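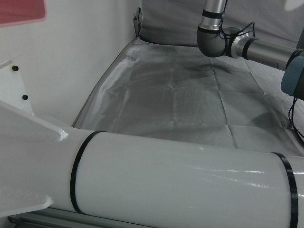
Comparing two grippers and two wrist cameras on the same arms
Speaker notes, Krum Hoxha
Workshop session, 9 July 2022

Slide 1. Title

Say hello, say where I work (Dulano, test group, the small room behind the paint shop). Thank Vlasta Hodžić for the slot. The talk is 35 minutes and I want to leave time at the end, so hold questions except for the ones about wiring, which are easier to answer on the slide.

Slide 2. What we were asked

Dulano folds and stacks cloth covers for outdoor furniture. The folding is done by hand. Last year the production people asked us which gripper they should buy if they wanted to start automating the first two steps, which are picking a corner and pulling the cover straight. They did not ask us whether they should automate. Mention this early, as somebody always asks.

We had two grippers to choose from. The Paju is a parallel gripper with flat rubber pads. The Weko has two curved fingers with a thin lip at the tip. Both fit our arms with the same adapter plate. Both came on loan.

Slide 3. What we kept the same

Same arms, same table, same covering on the table, same cloth, same operator for each block. The controllers were not changed until the last week and I'll get to that.

Ljubica Kneževič drove most of the trials. Marin Jurić did the rest and wrote the logging. I mostly moved cables.

The arms were teleoperated. We wanted to know what the gripper could do with a person making the decisions, before asking software to make them.

Slide 4. The tasks

Task one: pick up a single corner of a flat cloth.
Task two: pick up a corner that has folded under itself.
Task three: hold two corners and pull until the cloth is straight.
Task four: let go without dragging the cloth.

Task four was added after the first day. We had been scoring a trial as done once the cloth was straight, and then half the time the cloth came away with the finger when the gripper opened. Production would not accept that, so we went back and ran the first day again.

Slide 5. Numbers

536 trials that we kept. 14 thrown out, mostly for a loose camera plug. Leave the table up for a bit and let people read it. Don't read it aloud.

Points to make while it is up:

On a flat corner the Weko did better. The thin lip slides under the edge. The Paju has to pinch down from above and it needs a bit of a ridge to pinch.

On a folded corner there was very little in it. Ljubica thinks the Paju is better here and the log does not really back her up, but she drove it and I didn't. Say so.

On pulling, the Paju was clearly better. The pads hold over a wider area. With the Weko the cloth crept out of the lip when both arms pulled, and the operator could not tell it was happening until it was nearly gone.

On release the Weko was worse on anything with a hem. The lip catches the stitching.

Slide 6. Fabric makes a difference

We used three fabrics. Cotton canvas, the coated polyester that the real covers are made of, and a cheap lining. The coated polyester is slippery and holds a crease for days. If you test on tea towels, as we did for the first fortnight, you will get good results that don't carry over.

Creases helped more than I expected. A crease near the corner gives the Paju something to close on. A fresh cover off the roll, with no creases at all, was the hardest case for both grippers.

Slide 7. Cameras

We tried two wrist cameras. I won't name the makers as both were old stock. One had a wide lens, one had a normal lens.

The wide lens shows the operator the fingers, the table and most of the other arm. The normal lens shows the fingers and the cloth in better detail. All of the operators asked for the wide one back within an hour of changing over. They used the other arm as a reference for where they were. With the narrow view they kept stopping to look up.

The cost of the wide lens is glare. White painted parts and shiny fabric throw back the ceiling lights, and a bright streak close to the lens can push the exposure down so that the cloth behind it goes dull. We fixed the exposure by hand. That was better than auto, and it needed redoing whenever the blinds were moved.

If somebody asks about depth cameras: we had one, we didn't have time, no opinion.

Slide 8. Mounting

Short slide. Put the camera as far back from the fingers as the bracket allows. Our first bracket was too far forward and the Weko fingers covered the corner just as they closed on it. Severino Herrero at Flastach cut us a second bracket from flat plate and we used that one for everything in the table on slide 5.

Tighten it, then check it again after lunch. We marked the bolts with a paint pen.

Slide 9. Cables

People laugh at this slide but it cost us more time than the grippers did. A cable that hangs in a loop under the wrist will touch the cloth sooner or later. When it does, it moves the corner you were about to pick. Tie it higher and leave slack at the elbow. Check with the arm fully stretched and fully tucked before you tie anything.

(If the wiring question comes up, take it now.)

Slide 10. Controllers

Last week of testing. We had been running the controller with its stock settings. Marin brought the position gains down and added a limit on closing force. With the limit in place the Paju stopped leaving pad marks on the coated fabric. The Weko was not much changed.

We also tried sending commands faster. The operators could not feel any difference at 200 commands a second compared with the setting below it. One of them preferred the slower setting and could not say why. I would not spend money here.

Slide 11. What we told production

Buy the Paju. The pulling step is the one that takes up most of the day, and the Weko loses the cloth too often. Keep the force limit on. Get the wide camera. Budget for brackets.

We also told them the flat corner is still a problem. Vlasta's suggestion was to have the roll feeder put a small fold in the leading edge, so there is always a ridge to pinch. It is cheap and it has not been tried on the line.

Slide 12. What I'd do differently

Start on the real fabric.
Score the release from the first day.
Swap the order of the grippers every session. We ran all the Paju blocks in the mornings for the first week, and the light was different in the afternoon.
Write down who was driving. We did, but on paper, and one sheet went missing.

Slide 13. Next

A second round starts in August with Paju pads in a softer rubber. Marin will put the log format and the scoring sheet on the shared drive, and anyone here can have a copy. My email is on the slide.

Questions. If there are none, go back to slide 5 and ask Ljubica to talk about the folded corner.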